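Skastari post-match quotes, data card

What it is

Quotes from cricketers, coaches and board people about other cricketers, coaches and board people. Pulled from short news items and interview writeups, each one labeled for who is talking, who it's about, and whether it's a defense, a complaint, plain praise or none of those. Text only. English only.

Put together by Paraskevi Rallis and Yabsira Kassa. Last full rebuild 2023-12-02. Anything you downloaded before that has the old speaker ids, please throw it away.

Size

1,055 quotes
195 speakers
4 labels (defend, complain, praise, other)

One row per quote. A quote split by "he said" is still one row, we glue the halves back together and put a pipe where the break was. If you don't want the pipe strip it yourself, it's only ever used for that.

Files

quotes.tsv - the main thing
speakers.tsv - id, name as printed, role, team if known
holdout.tsv - 100 quotes, don't train on these
notes.txt - odd cases, Yabsira's, not tidy

Columns in quotes.tsv

qid, speaker_id, target_id, label, channel, headline, text, second_label

channel is tweet, press, tv or unknown. Unknown gets used a lot. Many items just say "told reporters" and then quote something that was clearly typed out on a phone, we didn't chase those.

second_label is blank unless the two of us disagreed and couldn't settle it. Then label is Paraskevi's and second_label is Yabsira's. No deeper meaning to the order.

headline is exactly as it ran, including the caps and the missing apostrophes. Headlines often change the quote. "Never" becomes "can't", a maybe goes missing. We left it that way on purpose, comparing headline to text is half of what people ask us for.

How the labels work

defend: speaker is answering a charge somebody else made against the target. The charge has to be in the item. If you need to know it from elsewhere, it's praise.

complain: speaker is unhappy with the target. Selection gripes go here, so do umpiring gripes if a person is named. "The pitch was a disgrace" is other.

praise: says something good, no charge in sight.

other: everything else. Injury updates, congratulations on a wedding, talking about yourself.

Sarcasm is labeled by what the speaker means, if we both got it. If only one of us got it, see second_label. 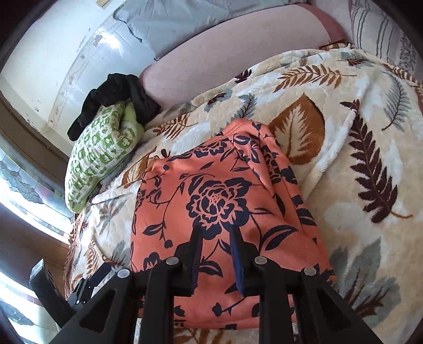
Loading it

Tab separated, utf-8, header row. Quotes inside the text are not escaped, so turn quote handling off in whatever you're using or you will lose rows without any warning. This is the number one email we get.

Tarigan scripts read it as is. The Favura loader needs the channel column renamed to source, don't know why, it's their thing.

Splits

Only the holdout. It was picked by speaker, so none of the people talking in holdout.tsv are talking in the main file. They can still show up as targets. If that's a problem for you filter on target_id.

Known problems

- Translated quotes. Some were given in another langauge and translated by the outlet, sometimes two outlets did it two ways. Kept one, the longer. Not flagged yet.
- Retired players who now commentate have one role only, whichever we typed first.
- Women's cricket is badly under covered. The November pull helped a little. Still bad.
- Duplicate tweets with a different emoji at the end got through. Emojis are stripped so now they look like real duplicates.
- A few target_ids point to a team and not a person. Should of been caught, will be next time.

Changes in this rebuild

New speaker ids. Merged spellings of the same name. Dropped the old "neutral" label, all of it moved to other after a reread. Fixed the rows where the reporter's own sentence had been swallowed into the quote. Stosen rows removed, they were paraphrases.

Use

Research and teaching fine. Don't use it to put words in anyones mouth, meaning don't generate fake quotes under the speakers' names. Original articles belong to their publishers and aren't included.

Corrections: send the qid and what's wrong. One line is enough.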